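The winter drawer, and why I finally tipped it out

By Kavitha Thomas
March 9, 2026

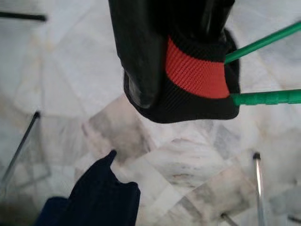

Glossy black, ribbed cuff and one very cheerful red-orange band.

297 shares | 3 comments

I have a soft spot for anything black with a bit of ribbed knit on it. Give me a shiny, slightly crinkly outside and one loud stripe and I'm reaching for my purse before I've looked at the label. My sister says I dress like a posh bin bag – she's not wrong!

So putting the winter things away always takes me a whole weekend. Everything comes out on the floor first, gloves and bobble hats and padded whatnots all in a heap, and then I sit down with a cup of tea and try to be strict. (I'm not strict. I kept four scarves I haven't worn since Leeds.)

My friend Diệp Hà mends knitwear for a living and she got me out of two bad habits. Don't hang anything by its ribbing, she told me in February, it'll go baggy and stay baggy. And don't squash shiny padded stuff under the heavy jumpers! Mine now goes in last, right at the top, with tissue between the layers.

For wiping down I use a barely damp cloth and a drop of washing-up liquid, then leave it all over the back of a chair overnight. Knitted bits get a soft brush if they've gone fuzzy.

The drawer shuts now, if I lean on it.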